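放射線の「はかりかた」を知ろう
小学校高学年から中学生のみなさんへ

発電所や病院では、放射線を測る仕事が毎日行われています。測る道具には種類があり、測った結果には単位があります。このページでは、放射線を測るしくみと、数字の読みかたを説明します。放射線が体にあたえる影響については、別のページ「放射線と体」を読んでください。

1 放射線と放射能

はじめに、よく似た三つの言葉を区別します。

放射性物質は、放射線を出す物質のことです。放射能は、放射線を出す能力のことです。放射線は、放射性物質から出てくる高速の粒や、光のなかまの波のことです。

電球にたとえると、電球そのものが放射性物質、光を出す能力が放射能、出てきた光が放射線にあたります。ただし、電球はスイッチで消すことができますが、放射性物質にはスイッチがありません。時間がたつにつれて、少しずつ弱くなっていきます。

2 放射線の種類

放射線にはいくつかの種類があります。測定でよくあつかうのは次の四つです。

アルファ線
陽子2個と中性子2個がまとまった粒の流れです。重くて電気をおびているため、紙1枚で止まります。空気中では数センチメートルしか進みません。

ベータ線
原子核から飛び出した電子の流れです。アルファ線より遠くまで進み、数ミリメートルのアルミニウム板で止まります。

ガンマ線
光のなかまです。電気をおびていないので物を通りぬけやすく、弱めるには鉛や厚いコンクリートを使います。

中性子線
電気をおびていない粒の流れです。水やポリエチレンのように、水素を多くふくむ物質で弱めることができます。

種類によって性質がちがうので、測る道具も変えなければなりません。アルファ線を測りたいのに、窓の部分が厚い金属でおおわれた測定器を使えば、アルファ線は中に入れず、数字に表れません。数字が小さいことと、放射線がないことは同じではないのです。

3 なぜ測れるのか

放射線は目に見えません。音もにおいもありません。それでも測ることができるのは、放射線が物質の中を通るときに、まわりの原子に変化を起こすからです。測定器は、その変化を電気の信号に変えて数えています。

(1)電離を利用する方法
放射線が気体の中を通ると、原子から電子がはじき出されます。これを電離といいます。気体を入れた筒に電圧をかけておくと、はじき出された電子がプラスの電極に集まり、電流が流れます。GM計数管(ガイガー・ミュラー計数管)は、この方法を使った測定器です。放射線が1個入るたびに、電子がなだれのように増え、大きな信号が1回出ます。「カチッ」という音は、その信号をスピーカーで鳴らしたものです。放射線そのものの音ではありません。

GM計数管には弱点があります。信号を1回出したあと、ごく短いあいだ、次の放射線を数えられなくなります。この時間を不感時間といいます。放射線がとても多い場所では、数え落としが増え、実際より小さな値になることがあります。

(2)蛍光を利用する方法
放射線が当たると、かすかに光る物質があります。これをシンチレータといいます。ヨウ化ナトリウムの結晶がよく使われます。光はとても弱いので、光電子増倍管という部品で電気の信号に変え、大きくしてから数えます。光の強さは、放射線が結晶にわたしたエネルギーによって変わります。そのため、この方法では数だけでなく、エネルギーも調べられます。

(3)半導体を利用する方法
ゲルマニウムやシリコンなどの半導体に放射線が入ると、電気の粒が生まれます。それを集めて信号にします。エネルギーをとても細かく見分けられるので、試料にどの放射性物質がふくまれているかを調べるのに向いています。ゲルマニウムの検出器は、液体窒素などで低い温度に冷やして使います。

4 単位の読みかた

放射線の数字を見るときは、かならず単位を確認します。おもな単位は次の三つです。

ベクレル(Bq)
放射能の強さを表します。1ベクレルは、1秒間に1個の原子核が変化することです。133ベクレルの試料では、平均して1秒間に133個の原子核が変化しています。

グレイ(Gy)
物質が放射線から受け取ったエネルギーの量を表します。1グレイは、1キログラムの物質が1ジュールのエネルギーを受け取ることです。

シーベルト(Sv)
人の体への影響の大きさを考えに入れた単位です。グレイの値に、放射線の種類や、体のどの部分が受けたかによる係数をかけて求めます。

シーベルトは大きな単位なので、ふだんは千分の一のミリシーベルト(mSv)や、百万分の一のマイクロシーベルト(μSv)を使います。

ベクレルとシーベルトは、直接くらべることができません。同じ100ベクレルでも、放射性物質の種類、そこまでの距離、間にある物によって、人が受ける量は変わるからです。

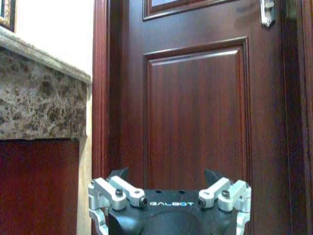

単位には、時間がついていることもあります。「毎時0.1マイクロシーベルト」は、その場所に1時間いると0.1マイクロシーベルトを受けるという意味です。2時間なら0.2マイクロシーベルトになります。自動車にたとえると、「毎時」のついた値は速さ、ついていない値は走った距離にあたります。速さと距離をまちがえると、計算が合わなくなります。

5 バックグラウンドを引く

測定器は、何も置いていないときでもゼロにはなりません。地面や建物の材料にふくまれる放射性物質、空気中のラドン、宇宙から来る放射線を数えているからです。これをバックグラウンドといいます。

試料を測るときは、次の順に行います。

手順1 試料を置かずに、決めた時間だけ測る。
手順2 試料を置いて、同じ時間だけ測る。
手順3 手順2の値から手順1の値を引く。

例を見てみましょう。ウルクブリッジ(Urkbridge)の学習センターで4月に行われた実習では、岩石の試料を測りました。試料を置いたときの値は10分間で133カウント、試料を置かないときの値は10分間で33カウントでした。差は、

133 − 33 = 100(カウント)

です。1分間では10カウントになります。これが、試料から来た分です。

指導をしたメルタ・ヴィークルンドさんは、手順1と手順2のあいだで測定器を動かさないことを注意点にあげています。壁に近づけたり、机の反対側に移したりすると、バックグラウンドの値が変わってしまいます。

6 同じ値にならない理由

同じ試料を同じ測定器でもう一度測っても、値は少し変わります。故障ではありません。原子核がいつ変化するかは、ひとつひとつについては決まっていないからです。サイコロを60回ふっても、1の目がぴったり10回出るとはかぎらないのと同じです。

ばらつきの大きさは、カウント数の平方根(2回かけるともとの数になる数)で見積もることができます。たとえば、

100カウントのとき ばらつきは10、割合は10パーセント
10000カウントのとき ばらつきは100、割合は1パーセント

カウント数が多いほど、割合としてのばらつきは小さくなります。弱い試料を測るときに時間を長くするのは、このためです。

実習では、二つの班が同じ試料を測りました。ヨナタン・ルンデさんの班は133カウント、オースムンド・エークルンドさんの班は128カウントでした。133の平方根は11より少し大きい数なので、5カウントの差はばらつきの範囲に入ります。この二つの値から、どちらかの班がまちがえたと言うことはできません。

7 距離と時間と遮へい

放射線を出す小さな点から離れると、放射線は弱くなります。距離が2倍になると4分の1、3倍になると9分の1です。これを逆二乗の法則といいます。同じ量の放射線が、より広い面に広がるためです。

受ける量を減らす方法は三つあります。

・線源から離れる
・近くにいる時間を短くする
・間に物を置いてさえぎる(遮へい)

測定の仕事をする人は、この三つを組み合わせて作業の計画を立てます。作業中は個人線量計を身につけ、受けた量を記録します。記録は人ごとにまとめて保管されます。

8 測定器も検査を受ける

はかりや温度計と同じように、放射線の測定器も正しい値を示すかどうかを定期的に確かめます。これを校正といいます。強さのわかっている線源を決まった距離に置き、測定器の示す値とくらべます。

たとえば、本当の値が毎時10マイクロシーベルトの場所で、測定器が毎時8マイクロシーベルトを示したとします。このときは、

10 ÷ 8 = 1.25

を校正定数とし、その測定器の値に1.25をかけて使います。校正の日付と校正定数は、測定器にはったラベルや記録簿に書かれています。日付が古い測定器の値は、そのまま使わず、もう一度校正してから使います。

9 記録の書きかた

測定の記録には、値のほかに次のことを書きます。

・測った場所と高さ(地面から1メートルなど)
・測り始めた時刻と、測った時間の長さ
・測定器の種類と番号
・天気
・測った人の名前

天気を書くのは、雨がふると値が一時的に上がることがあるからです。空気中にある自然の放射性物質が、雨といっしょに地面に落ちてきます。多くの場合、雨がやむと数時間でもとの値にもどります。晴れた日の値と雨の日の値をならべるときは、このことを考えに入れます。

言葉のまとめ

電離:原子から電子がはじき出されること。
不感時間:測定器が信号を出したあと、次の放射線を数えられない時間。
シンチレータ:放射線が当たると光る物質。
バックグラウンド:試料がなくても測定される放射線。
校正:測定器の示す値を、わかっている値とくらべて確かめること。
校正定数:測定器の値を正しい値に直すためにかける数。

考えてみよう

ある場所の値が毎時0.05マイクロシーベルトでした。この場所に1日(24時間)いると、全部で何マイクロシーベルトになりますか。

バックグラウンドが10分間で33カウントの部屋で、別の試料を20分間測りました。バックグラウンドとして引く数はいくつですか。

答えは、1.2マイクロシーベルトと、66カウントです。二つめの計算では、測る時間をそろえてから引きます。

文:レイフ・ニュゴール
内容確認:エンゲルベルト・プラットナー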